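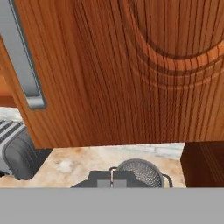

Pader kitchen gets its winter service

The Pader kitchen has never had a mouse, a leak or a burnt crumpet, and it still takes more looking after than the one in the Flanddale staff room. It lives entirely inside the simulator, where a cupboard weighs whatever you typed in, and where a decimal point in the wrong spot can give you a door that nobody short of a crane could open. In June we found one of those. It had been that way for two releases.

So the kitchen has been down for service, and Oratile Mabuza has been through it with the patience of someone restoring a church organ. She began with the upper cabinet doors. Every hinge has a friction value, a damping value and a limit, and for historical reasons (Ákos Kiss) these were kept in three separate files that did not agree. They are now in one file. The doors swing out, stay where they are left, and no longer drift shut when the clock is reset.

Next came the wrist cameras. The view from the gripper is what most people train on, and it had been mounted a few millimetres off ever since the move to the Maruyama arm model. You wouldn't notice until a door was right up against the lens, at which point all you had to go on was woodgrain, and the offset mattered rather a lot. Oratile re-measured it from the fingertips back. If you have old recordings, please don't mix them with new ones and then come and ask why your policy grabs at the air beside the handle.

The room cameras were the easier job. They needed to take in the counter, the backsplash and enough of the uppers to tell whether a door was open.
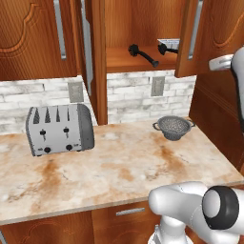 Open doors are the real nuisance in this cell. One swung out over the counter takes a big bite out of the space an arm can use, and the old planner treated it as shut until told otherwise. It now reads the hinge angles at every step. This has made planning slower and the language in the office milder.

The colander was left for last. Its collision shape used to be a solid lump, like a scone, so anything aimed inside the bowl bounced off an invisible lid. The new one is built from 106 small convex pieces, with the loop handles done separately so that a finger can go through a loop as it would in life. Ákos argued for 728 pieces. He was allowed to try it, and the simulator ran at the pace of a council planning application. We are keeping 106.

The toaster still doesn't toast. Please stop filing tickets.
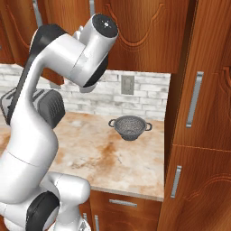 Before you start a run

Load the August scene file and delete your local copy of the old one. It has the same name, for which we apologise.

Home the arms with the cabinet doors closed. Homing with them open is permitted, but the planner will sulk.

Check that the base offset reads 16. If it reads 1328 you are in the Trerkemberg warehouse scene and should back out without touching anything.

Faults go to Oratile, with the seed number. Hinge nostalgia goes to Ákos.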